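Section 3. Planning and Budgeting for a Two-Arm Handling Cell

Read this section before you request a quote for the Zerkex two-arm cell. It covers what to measure, what to price and what to settle with your purchasing department. Installation starts in Section 4.

Revision date: 21/07/2021
Prepared by: Jayanthi Gounder, Applications; checked by Vignesh Marar, Field Service

3.1 Before you start

You will need:
Floor plan of the room, with ceiling height marked
List of the items the cell will handle
Electrical drawing for the nearest panel
Name of the person who can approve a purchase order

NOTE: A quote is valid only for the configuration listed on it. If you change the gripper set or the mounting after the quote is issued, request a new one.

3.2 Define the work

1. Write down every item the cell will pick up in its first year. Include the packaging. A tube in a plastic bag is a different item from the same tube without one.
2. Weigh the heaviest item as it will be handled. Filled bottles are weighed full.
3. Mark any item that is clear, shiny or soft. These items need more camera time and more trial runs, and they affect the price of the vision package.
4. Send three samples of each marked item to the Thevar test bench with form G-2. Samples are not returned.

CAUTION: Do not send samples that contain liquid. Send the empty bottle and state the fill weight on the form.

3.3 Choose the mounting

The arms can be mounted on a floor pedestal or on an overhead rail. The pedestal costs less and can be moved later. The overhead rail leaves the table open on all sides, but the ceiling structure has to be checked first.

1. Measure from the floor to the lowest fixed object over the table. Count ducts, light fixtures and cable trays as fixed objects.
2. If the clearance is under the figure in Table 3-A, choose the pedestal.
3. If you choose the rail, order the structural check now. It is billed separately and is not refunded if the result is negative.

NOTE: Floor anchors are included with the pedestal. Ceiling brackets are not included with the rail.

3.4 Build the budget

Use the worksheet at the back of this manual. Fill in the lines in the order given.

1. Line A, base cell. Enter the price from your quote. The base cell includes two arms, one controller and the standard table.
2. Line B, grippers. Enter two sets per arm. One set is a spare. Fingertips wear faster than most first-time buyers expect.
3. Line C, cameras and mounts. Poles and brackets are priced by length.
4. Line D, site work. Allow 47 hours of electrician and fitter time for the rail, less for the pedestal.
5. Line E, trial stock. This is the line most often left blank.

Trial stock means the ordinary items you will use while the cell is being set up. Bags get torn and caps get cross-threaded, so buy more than the job itself would call for.
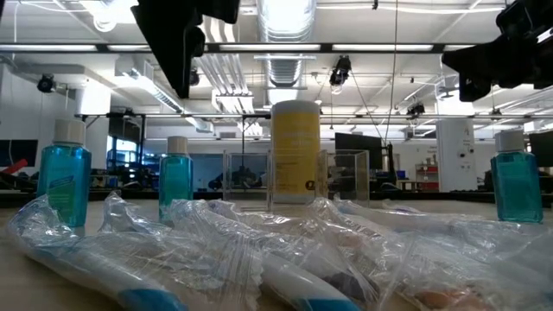 For a mixed table of bagged and bottled goods, plan on 80 pieces of each item for the first round of trials. If your supplier sells only by the case, enter the case price. Clear boxes and other display pieces can be bought singly.

6. Line F, training. Two operators are included with the base cell. Each additional operator is $656.
7. Line G, service plan. The Grillen plan covers parts and one visit a year. Without it, a visit is $2,000 plus travel.

CAUTION: Do not use the service line to cover trial stock or fingertips. Consumables are excluded from every plan.

3.5 Place the order

1. Check that the part numbers on the quote match the worksheet.
2. Confirm the delivery entrance. The controller crate does not fit through a single door — measure it.
3. Send the signed worksheet with the purchase order. Orders without a worksheet are held.
4. If you buy through Enov, send the same worksheet to them and keep a copy.

Rail orders received after the end of September are scheduled for the following year. Pedestal orders have no cutoff.

Continue with Section 4, Receiving and Unpacking.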